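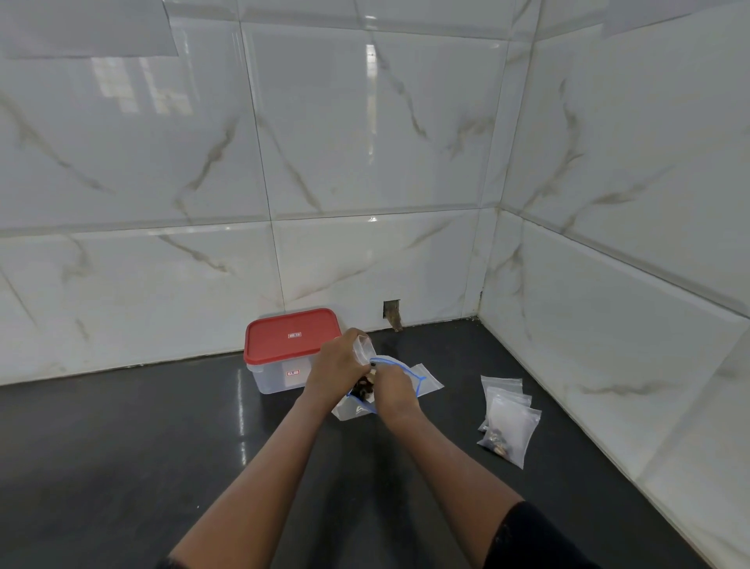
Which gripper should you start with if the job is holding a thin plastic bag open? From what I've tried so far, a two-finger one with soft pads, run slow and at low force.

Hi all,

Mared Owen wrote on 24 Mar 2018:
> We have the Drarkix and the Brandes on loan until April and can
> only keep one. Has anybody run them on zipper bags? Our Fitard
> controller drops the force reading on anything that thin.

Mared, I ran both last week, 20 tries each, same arm and same bags. The Drarkix got the bag open and kept it open 15 times. The Brandes was way behind, mostly because the hard tips slide right off the plastic (I ended up sticking rubber tape on them, and that helped a bit!).

Filling is a whole other headache – you need a second arm to tip the cup, and it has to go slow or the pieces bunch up in the mouth of the bag. I'd love to hear from anyone who does that part with one arm and a clamp.

On the Fitard, I had the same dropouts until I turned the filter down to 50. Try that before you send anything back. The wrist camera was no help to me, by the way. Clear plastic on a shiny dark counter just vanishes, so I'm going to try a side light next.

Does anyone still have the old Cumska finger pads? I'd take a pair, even worn ones.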